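Filed under: Minutes / Automation Working Group

Vutville Household Services – Automation Working Group
Minutes of the meeting of Friday, June 4, 2021, Delton branch, upstairs room

1. Minutes of the last meeting
Approved with one correction: the Delton press is leased, not owned.

2. Can machines take over any of the folding?
The group went back to the question left open last time. The laundry manager said the flatwork line already deals with sheets and that the real hours go into small pieces: napkins, wipes, hand cloths. These are folded by hand at both branches. A good folder at Delton does a stack of 30 between other jobs and does not think of it as work.

The Proltar report was taken as read. It covers two-arm folding of a single cloth on a table. Three pictures from the report were looked at together.

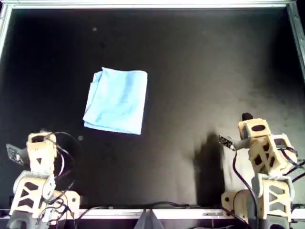
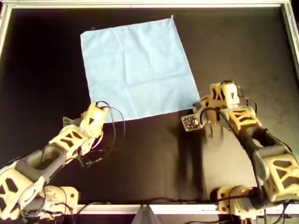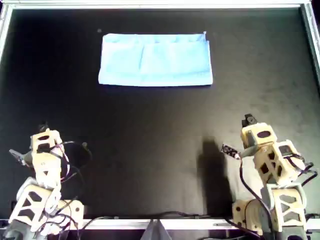
Proltar report, two-arm table, light blue cloth. Cloth opened out in the second picture, folded in the first and third.

Points raised:
– The cloth is one piece on a clear black surface. Ours come out of the dryer in a heap, and picking one out is half the job. The report does not cover this.
– The folded cloth in the first picture has soft creases and a corner lifting. The shift lead would pass it for cleaning cloths but not for restaurant napkins. The one in the third has a straighter lower edge.
– Still pictures say nothing about speed. The group wants a full run on video, failures left in.
– Two arms take up a whole table. Vutville has no spare table; Delton has one, under the window.

One member felt the group should wait a few years and look again. Another said a slow machine could still be useful overnight if it could be left alone. No agreement on this. It was agreed that no household chore on our list is ready to hand over now, folding included.

3. Shop floor at Trịnh
The cart mover is still waiting on floor repairs. Carried over.

4. Actions
a) Ask Proltar for video of 15 folds in a row, with times.
b) Send Proltar 3 of our own cloths, one of them badly worn.
c) Delton to time hand folding of 30 napkins on the early shift – pressed and unpressed separately.

5. Any other business
The label printer at Delton is skipping again. To be raised with maintenance.

Next meeting: late June, Vutville, same time.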